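Search this site Go

Why did the robot squash the snack?

You may have heard that robots never make mistakes. People who sell robots like to say this. It's worth asking them a few hard questions, and this page will help you do it.

Let's start with something that went wrong. At a test centre in Grorkdale, a robot called Skidetent had one job: pick up wrapped snacks and put them down again somewhere else. It did this 3,771 times. Then one day it squeezed a cake flat and kept on squeezing. The screen beside it said everything was fine.

How can a machine crush a cake and not notice? To answer that, you have to know how it holds things.

You have skin on your fingers, and skin can feel. If you pick up a soft bun, you know straight away that it is soft. A gripper with two fingers closes until something tells it to stop. On Skidetent, that something was a small sensor behind one of the pads. A sensor is a part that measures something, such as heat, light or, in this case, a push.

The sensor had come loose. It told the robot "no push yet" when there was plenty of push. So the robot did what it was told and closed some more.

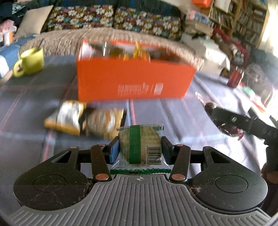

Floor Hermans wrote in to say that a wrapped pastry is a harder test than a block of metal, as the air in the packet pushes back before the cake does, and a robot can easily mix up the two. That's a fair point. It also makes me wonder why so many robots are shown off with blocks.

Dirt can cause trouble too. Lint and hair can work their way into moving joints, and grit on a pad can make things slip. Wiping a gripper clean is a dull job, so it gets skipped.

Was anyone hurt in Grorkdale? No. It was a cake. But the same fault with a finger in the way would be a different story, and the company, Mekden, took 2 days to switch the robot off and look inside. I think that was too slow. The fix was one new screw and a second sensor, so that each could check the other. They ran 400 more tests. Does that prove it can't happen again? No, it only shows that it didn't happen in those 400.

If you are ever near a working gripper:

Keep your fingers out from between the pads, even when it looks still.
Find out where the stop button is before it starts.
If it does something odd, tell an adult, even if the screen says it's fine.

Word to know: fault - something in a machine that isn't working the way it should.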